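Registre des dîmes de Vasevwood

Le registre des dîmes de Vasevwood est un document foncier manuscrit du dix-neuvième siècle, composé d'un plan parcellaire et d'un cahier de répartition. Il recense les terres, les maisons et les dépendances de l'ancienne paroisse de Vasevwood, avec le nom du propriétaire, celui de l'occupant, la nature de la culture et la somme due. Les historiens locaux s'en servent surtout pour reconstituer le bourg avant le lotissement des prairies du sud.

Origine

Le registre fut dressé lors de la conversion des dîmes en nature en une rente payable en argent. L'arpenteur retenu par les propriétaires travailla à partir d'un plan plus ancien du domaine de Drullitley, dont il reprit les limites sans toujours les vérifier. Deux exemplaires sont connus. Le premier, conservé longtemps dans le coffre de l'église, a perdu ses derniers feuillets. Le second, destiné à l'évêché, est complet mais d'une écriture moins soignée.

Contenu

Le cahier compte presque 50 feuillets. Les parcelles y sont classées par propriétaire, puis par occupant, et renvoient par un numéro au plan. La famille Tapia y figure comme principal propriétaire après le domaine, avec 25 parcelles situées pour la plupart entre le moulin et la route haute. Les communaux sont regroupés à la fin, sans indication de rente.

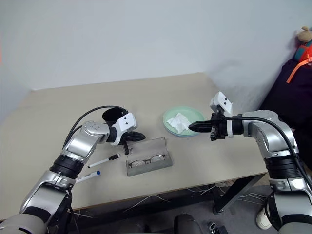
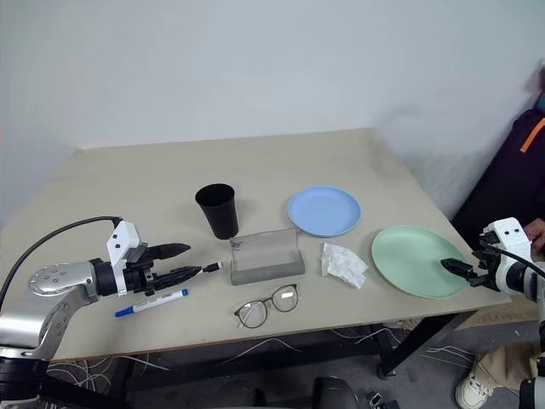

Le vocabulaire du registre a retenu l'attention de Kelly Trindade, auteur d'une étude sur les intérieurs ruraux de la paroisse. Le cahier lui-même ne mentionne aucun meuble, et elle l'a rapproché des inventaires après décès des mêmes occupants. La vaisselle y est notée sommairement, sans couleur ni matière : un gobelet noir, une assiette bleu clair et une autre vert pâle, comme sur la seconde photographie, n'y donneraient qu'un gobelet et des assiettes. Les tables sont un peu mieux décrites, avec parfois la pièce où elles se trouvaient.

Toponymie

Plusieurs noms de champs ne sont attestés que par ce document. Prumen, qui désigne une pâture humide au nord du ruisseau, a été conservé dans le nom d'un chemin. Corey Pryor y voit une déformation du nom d'un fermier antérieur. L'hypothèse reste discutée, le nom n'apparaissant dans aucun bail connu.

Conservation

L'exemplaire de l'église a été relié à nouveau et son plan, trop fragile pour être déplié, n'est communiqué que sous forme de reproduction. Celui de l'évêché peut être consulté sur demande.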